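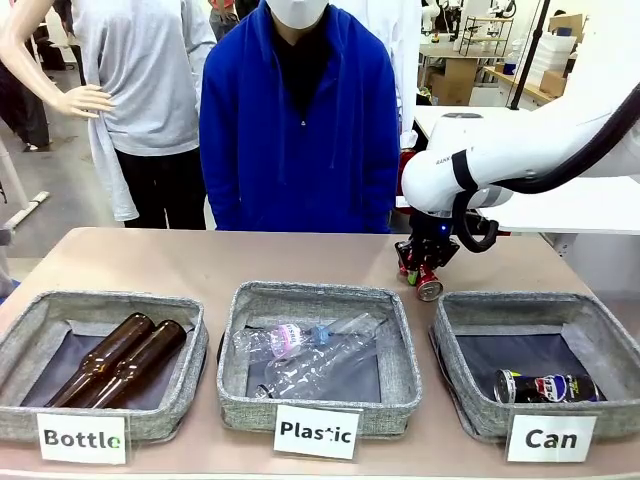
Sorting baskets, bottles on the left and plastic next to it

Grolluditz Open Board > Politics and Protest > Sit-in at Chávez Square

tramline4
Day two of the sit-in and the governor's office still hasn't said anything about the emergency order. For those outside the city, it was signed in May and bans gatherings of more than 188 people without a permit. It was meant to lapse after the election and it was renewed instead. I was there from 7 am until mid-afternoon. Police stayed on the north side and let people in and out.

oldquarter
The radio said 900 people were there at the peak. Does that match what you saw?

tramline4
I'd believe it for the evening. In the morning it was a lot fewer, and most of those were students. Leonilde Godinho spoke from the steps at noon. She wants the order withdrawn and the four people arrested at the bus station released. She didn't ask for the governor to go, although some of the crowd were chanting for it.

pellworth
She should have asked for it. He has renewed the order once and he'll do it again. I don't see the point of sitting in a square for a piece of paper he can reprint the next morning.

oldquarter
Disagree. The order is the thing people across the city are angry about, including plenty who voted for him. If you turn it into a campaign to remove him, you lose them. My father has voted for him every time and he signed the petition.

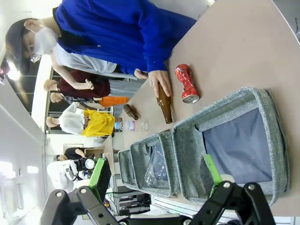
He would not have signed one calling for a resignation, and I doubt his neighbours would either.

pellworth
Your father can sign what he likes. The people at the bus station were held overnight without a lawyer. That goes well past a permit rule.

Marrowfield
Can anyone confirm the shelters were taken down? I heard the police removed the Durotent ones at 5 am but left the others.

tramline4
Two were removed, the ones blocking the tram stop. Deisy Carhuamaca was negotiating with the officer in charge and he agreed the rest could stay if the tracks were kept clear. Trams were running when I left.

Marrowfield
Thanks. That's calmer than the version going round at work. I'm at Grekix and the management sent a message telling us not to attend in company clothing. 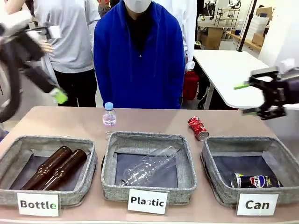
They didn't say we couldn't go, and a few from my shift are going after six. Is the south entrance still open?

tramline4
It was at 3 pm. Bring your ID, they were checking at that side.

oldquarter
Has the assembly set a time for a vote on the order? I keep seeing it mentioned and can't find it on their list of business.

pellworth
It isn't on the list. Two members have asked for it to be added and the speaker hasn't replied – I wouldn't wait for him.

tramline4
I'm going back at 7 tonight. Will post if the governor's office puts out a statement.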